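Section 3. Cloth Folding on the Bed

The third part of our project on shared housing looked at how residents handle laundry when the washing machines and the bed share one room. Rima Yammine and Trilok Grewal prepared the session plan, and Rawan Ghanem kept the written record. The bed was chosen as the folding surface because the room offered no table of suitable width. 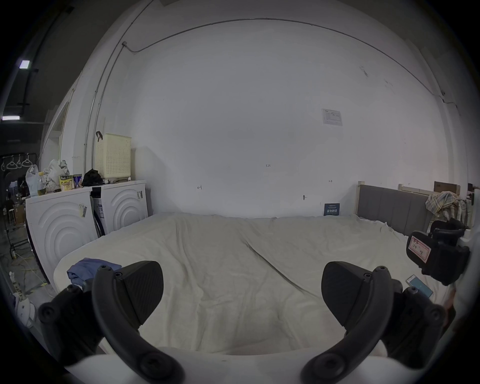
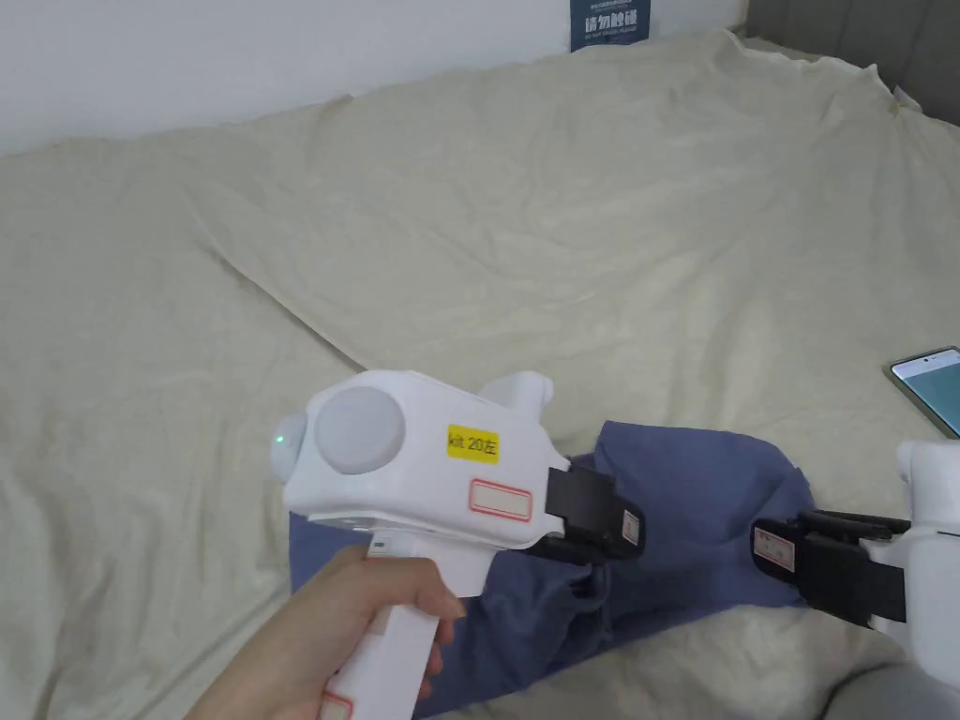
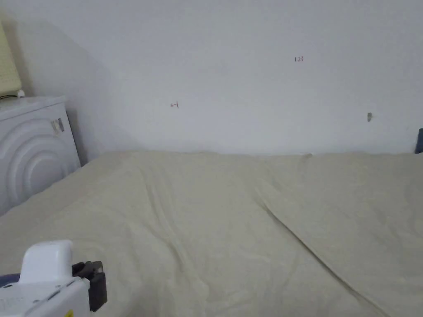

Creases in the bottom sheet were treated as a factor in the work. Under the plan, a single blue cloth is laid flat, its corners are matched, and it is folded in half before being moved to the corner of the bed. The sheet is to be smoothed by hand between rounds.

The group was granted a budget of 500 for the semester, of which 300 was set aside for this section. Grigore Ilie reviewed the draft and asked that sheet material be listed in the appendix. Section 4 covers storage of folded items and follows the same plan, with shelving in place of the bed.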